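FOR IMMEDIATE RELEASE

Bunting Opens Its Winter Computer Give-Back Drive, With a Bigger Hall and a Longer List of Families

GOLLMONT - Bunting, the neighborhood repair and reuse shop on Skedholm Street, is opening the doors of its Winter Give-Back Drive this January, and everyone who has a tired old desktop in the closet is warmly invited to bring it over, have a cup of coffee and stay a while.

The drive collects used desktop computers from homes, schools and small offices, puts them back in working order and passes them along to families who need one for homework, job hunting or just keeping in touch with the grandkids. Last winter 126 computers went out the door to new homes, and there are 194 households on the list this time, so the shop would dearly love to see a good crowd.

"People tell us they feel a little silly bringing in a machine that's been under the basement stairs for years," said Clive Penrose, who founded Bunting and still spends most mornings at the front counter. "Please don't feel silly. Bring it in, dust and all, and bring the keyboard too if you can find it. We've had folks come by with one computer and go home with three new friends, and that suits us just fine."
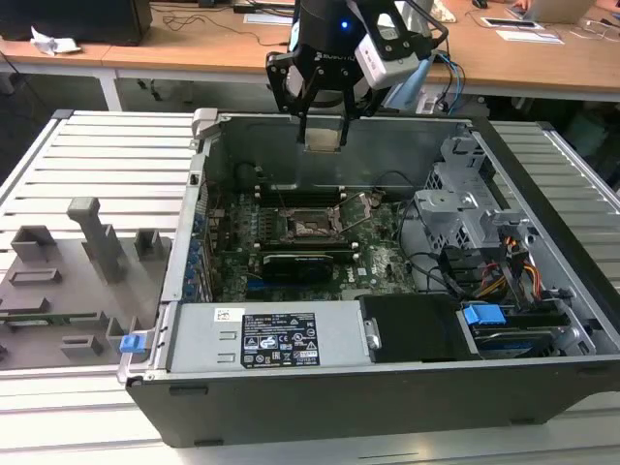
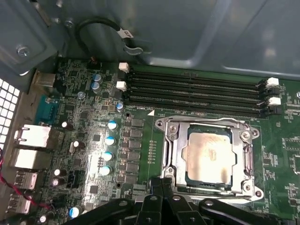

Open cases, green motherboards. 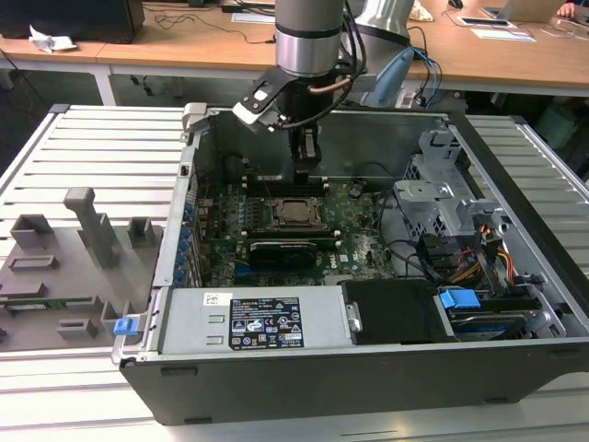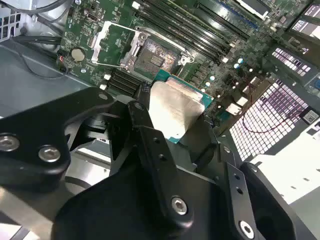

A processor held above a motherboard

The drive moves this year to the old Wonunico hall, two doors down from the shop, where there is a good deal more elbow room, a proper kitchen and a ramp at the side entrance. Drop-off runs from 9 in the morning until 4 in the afternoon. There is parking behind the building, and if you can't manage the lifting, just call from the car and somebody will come out with a cart.

Desktops of any make are welcome, along with flat monitors, keyboards, mice and power cords. Bunting can't take printers, tube televisions or anything with a cracked screen. Please save your own photos and papers before you come. Every drive is wiped before a computer is passed along, and donors who would like to keep theirs need only say so at the desk.

Families who would like to receive a computer can put their names down at the counter until the end of the month. There is no charge and no long form to fill out - a name, a phone number and a word or two on what the computer is for will do nicely. Each one goes home with a monitor, a keyboard, a mouse and a printed getting-started booklet, and there will be sit-down help sessions in the hall for anyone who would like some company the first time they switch it on.

For those with nothing to donate, the soup table is open to all from noon, and the cornbread is very good.

About Bunting
Bunting is a repair and reuse shop in Gollmont. It fixes lamps, radios, toasters and computers, and runs the Give-Back Drive every winter.

Press contact: Clive Penrose, at the shop counter, mornings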